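Pullia Reading Fund: progress report to the Martens Trust
11 March 2020

The grant has now supported the mobile library through its first winter. Loans stand at 3671, and the Harer stop has moved to the chapel hall.

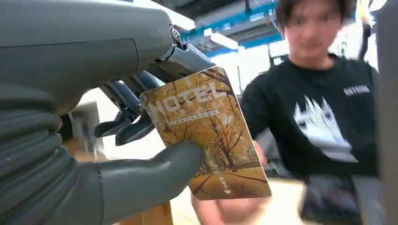
Harer readers have asked that the van stay until six, as the present hours end before most of them are home from work.

We propose to trial the later closing from June. Spending on large-print stock came to £1000, as agreed.
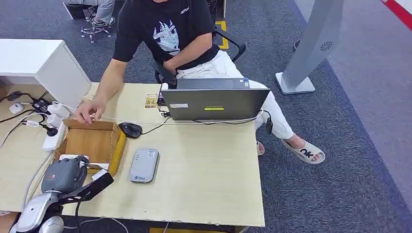
At the desk

A further £300 went on shelving repairs. The Dronar route remains the weakest, and its timetable is under review.

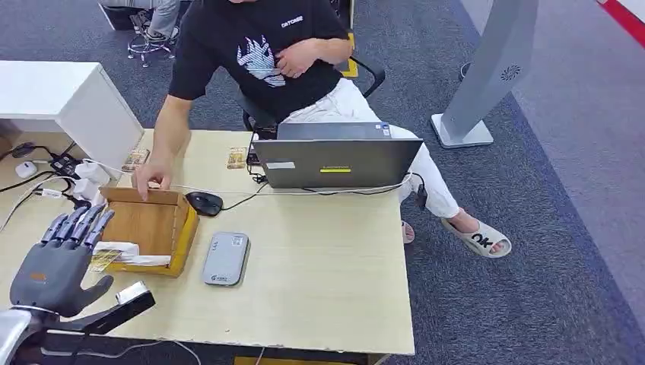
Open box on the table

Audiobooks remain in short supply, and £500 is requested for new titles.

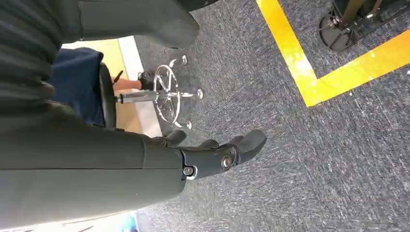

One Dronar borrower wrote that the waiting list for audiobooks was too long and that older titles would be welcome too.

Donated recordings will be accepted from June. Full accounts follow under separate cover.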